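Ticket 1404: gripper contact fault during drive tray pull, rack cell sim
Component: arm controller / contact model
Priority: 2
Status: Open
Opened: September 8, 2020
Assigned to: Marlies Wyss

Summary
Protective stop on the tray pull task. The arm approaches the drive unit, closes at the right end of the unit, and the controller trips on wrist torque before the pull segment begins. The run ends with code 1631 (torque limit, wrist axis). Reproducible on the Carham scene. Not reproducible on the older Stuvden scene with the same task script.

Setup
Single arm on pedestal, rack on the same table, stock lighting. Planner is Vaněk, default tolerances. Blank panels are fixed bodies. Drive trays are supposed to be sliding bodies with a latch constraint that releases when the gripper closes.
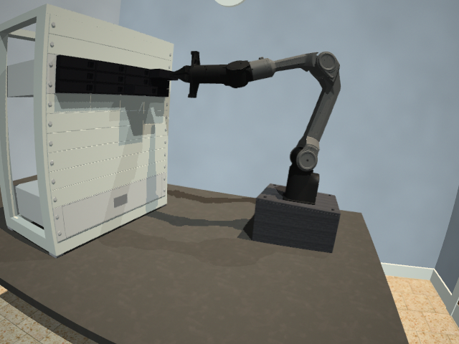 Log excerpt, failing run:
approach segment: complete
pre-grasp pose: reached, position error within tolerance
close command: sent
contact pair: left finger / tray, expected
contact pair: right finger / rack_front, NOT expected
wrist torque: rising, no tray motion
1631: protective stop

The second contact pair is the problem. The right finger should never touch rack_front in this pose. Either the grasp target is off to one side or the collision shape for the rack front extends past what is drawn.

Checked so far

Grasp target. Compared the target in the task file against the tray origin in the scene file. They match. Entered the values again by hand and got the same stop.

Tool offset. Changed in February when the Suvberg finger model went in. The new fingers are 8 mm longer than the old set, and the offset in the controller config reflects that. The planner has its own copy of the offset, which still had the old value. Corrected it. The approach now ends farther back from the unit, but the stop still occurs on closing, so this was a separate error.

Torque limit. Raised it for one run only, as a test. The arm held past the usual stop point and the solver then pushed the finger into the rack body. Limit restored. Please do not close this ticket by raising the limit — the same config file is loaded on the hardware cell.

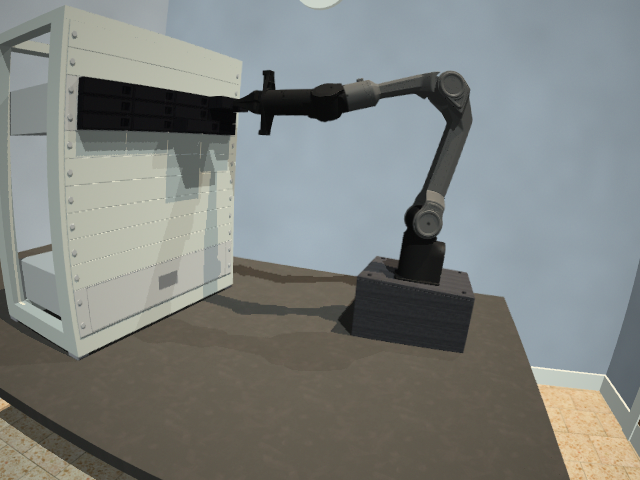
Collision shapes. Turned on the collision overlay. The rack front is a single convex hull generated on import, and it closes over almost the full recess beside the end trays. The Stuvden scene uses hand-built boxes for the same part, which would explain why it passes. Trays in the middle columns have not been tested.

Proposed fix
Replace the hull with separate boxes for rails, blanks and unit housing. Turn off automatic hull generation in the import step for anything named rack_*. Have the planner read the tool offset from the controller config and delete its own copy.

Open items
Latch release still unconfirmed, as no run has got far enough to exercise it.
Hardware cell stays locked out for this task until the sim run passes with the original torque limit.

M. Wyss: box shapes in progress, will attach the scene diff to this ticket.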